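Chapter 2
Setting a Place: Plates, Mats and Baked Goods

The way food is set down affects how it is received. This chapter deals with the simplest case, a single item served on a single plate, and introduces the terms used throughout Part One.

A place setting begins with the surface. In the Dalsgaard method, a mat or other soft covering is laid first and smoothed flat, with a margin of bare table left on each side. The plate follows. A plain, pale plate with a raised rim suits most pastries, as the rim holds flakes and crumbs.

Pastries are placed last. A croissant should be held lightly from above and lowered to the centre of the plate, so that its layers are not crushed. 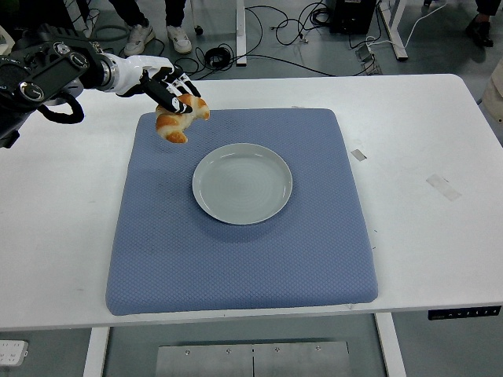
Larger items, such as loaves and whole tarts, require a board and are treated in Chapter 3. Readers working from the Toltari workbook will find the matching exercises on page 67. Section 2.1 begins with the choice of mat.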